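Zewditu Kahsay
A small thread about my afternoon at the open day of Steder, the robot workshop in Cendomside. I wrote notes on the bus home, so please excuse if the order is not perfect. 1/9

First the practical things. Entrance is free but you must put your name on a list. I was number 101 on it, and that was still before two o'clock. The bus from Banelow goes every 70 minutes, so read the timetable before you leave, not after like me. 2/9

They take visitors upstairs in groups of 6. Our guide was Ngubane, an engineer with a very soft voice. When the stairs door was open we all had to lean in to hear him. He did not mind to repeat. 3/9

The subject this year is folding paper. I expected something heavy, with car parts and sparks. But he explained that paper is a difficult material for a robot. It bends when you don't want, and a fold in the wrong place stays there for ever. 4/9

A boy in our group asked how many times they have tried. Ngubane opened his notebook and said 372 attempts since September, and that he does not count the ones where he himself forgot to put the paper. I liked this answer very much. 5/9

I asked why two arms and not one. He said: try to fold a letter with one hand behind your back. I tried it later at my kitchen table. It is possible, but the result is ugly and I used my chin. 6/9

What surprised me is how much of the work is waiting and looking. Somebody changes one value on the computer, then everyone goes quiet, then somebody changes it back. My mother was a dressmaker and her workroom had the same kind of silence. 7/9

Less good: the signs in the corridor are confusing, and the tea was finished before our group came down. Also I would like a few chairs upstairs. Half an hour is long to stand if your knee is like mine. I wrote this on their feedback card, politely. 8/9

If you live near and they do it again, I recommend the later groups. There were fewer people and Ngubane had more time for questions. Take children if they can keep their hands in their pockets. I am going to look for my old origami book now, I think it is in the box with the winter curtains. 9/9

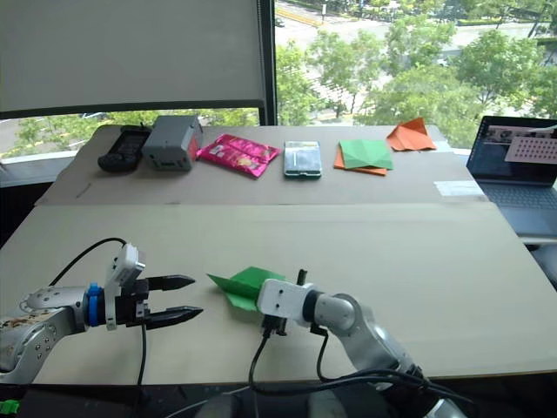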